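Jeltlow Home Forum - Kitchens and Worktops
Last updated: April

Thread: Sealing marble, is it worth the bother?

April, 19.40
Posted by kettleside

We are choosing a worktop and have got it down to two. One is a honed white marble from Kabbaj at 1649 fitted, the other is a quartz from Arneo at 1216. My wife wants the marble. I cook with a lot of lemon and turmeric and I can see it going wrong inside a month.

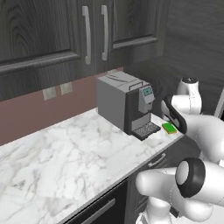 The fitter says a sealer every 12 months is enough. The man in the showroom said every 3. Has anyone lived with it for a few years?

Posted by dunmore_p

Had marble for six years. Sealer slows down stains, it does nothing for acid. Lemon juice will take the surface off and leave a dull patch whether you sealed it last week or never. Honed hides it better than polished. I would still have it again.

Posted by Tansy44

I wouldn't. We had ours taken out. Ring marks by the sink, ring marks by the hob, and a rust stain from a tin that never came out. Quartz since then and I wipe it with washing-up liquid. Mind hot pans on it though, the resin can scorch.

Posted by kettleside

Thanks both. The other thing is the tall unit. The worktop stops against it, and the Arneo people want to put an upstand there while Kabbaj would just run a bead of silicone.
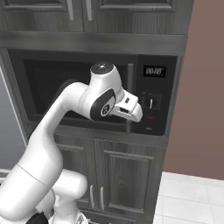
Tansy44 again: go for the upstand. Silicone against a tall unit goes black if the room is at all damp, and you end up cutting it out and doing it over. Ours lasted two winters.

Posted by dunmore_p

Disagree. Use a decent sanitary silicone and leave it a full day before you wipe near it. An upstand on a short return looks fussy, and you still have to seal the top of it.

On the sealer, do the water test. Put a spoonful on the stone and leave it for ten minutes. If the patch goes dark, it needs doing. No need to go by the calendar. 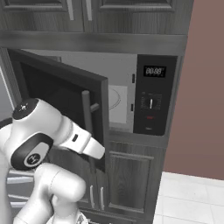 Hanane Belkadi
Moderator, Kitchens and Worktops

I have moved this from General as it is mostly about stone. A couple of points. Please don't use vinegar sprays on marble, including the Zosta one that gets mentioned on here - it will etch. Ask Kabbaj for an offcut and leave lemon and turmeric on it overnight, then decide.

Posted by kettleside

Offcut requested. Will post the results when it comes.

Contact the moderators | Copyright Jeltlow Home Forum | Back to top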